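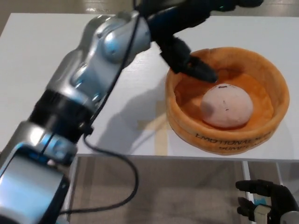 Issue 345

The Veltel Under-Bed Drawer, and why I finally bought three

I'll start with a confession. For years the space under my bed was where things went to be forgotten. Old doonas, a single gumboot, two tennis racquets, a box of cables I was sure I'd need one day. Every so often I'd get down on my knees with a torch, look at it all, and go and make a cup of tea instead.

So when we started stocking the Veltel drawers in the shop I took one home to try before I wrote a word about it. Then I went back for another two!

They're low, flat drawers on wheels, made to roll in and out from under a bed or a couch. You get a fabric lid that zips along three sides, a handle at each end, and a clear panel on the front so you can see what's inside without dragging the whole thing out. The wheels are soft rubber and they've been kind to my floorboards. On thick carpet they're a bit sluggish, and if yours is really deep I'd go for the Getine bags instead, which have no wheels and just slide.

What fits? More than I expected. My big drawer holds a queen doona, two spare blankets and a set of flannelette sheets, with enough room left over for a hot water bottle. The smaller one is the right size for shoes, and if you lay them heel to toe you'll get most of a winter collection in there. I keep the third for wrapping paper and ribbon (the long rolls go in corner to corner, which took me a while to work out).

Measure first, please. We get more returns from people who guessed the height of their bed than for any other reason. Measure from the floor to the lowest part of the frame, and don't forget the middle support if there is one. Mine has a leg right in the centre and I had to put the drawers either side of it. 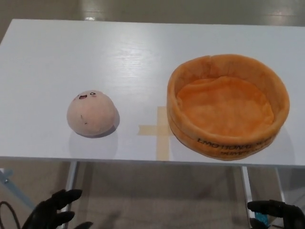
Ballarat, 31/05/2019

A quick update now that I've lived with them since January. The zips are still smooth and the lids have kept the dust out, even on the side near the window where everything goes grey in a week. One handle has started to fray a little at the stitching. I do yank it, so I'll take some of the blame, but I've let Veltel know and they say the next batch will have a double row.

I've also been asked how these compare with the Onyeka boxes. The Onyeka is a hard plastic tub with a clip-on lid, and it's the better pick for a garage or a shed. It's heavier though, and the lid takes two hands. For a bedroom I still like the soft lid - you can open one corner, grab a pillowcase and zip it up again half asleep.

The details

Veltel Under-Bed Drawer, large
Item number: 3735
Colours: oatmeal, charcoal
Lid: zip-up fabric, wipe clean

Veltel Under-Bed Drawer, small
Item number: 4000
Colours: oatmeal only for now

Spare wheels, pack of four
Item number: 408
Fits both sizes

To clean them, wipe the inside with a damp cloth and leave the lid open until it's dry. Don't put the lid in the machine - I tried, and it came out a funny shape.

Charcoal is low at the moment, so send me a message if you'd like one put aside.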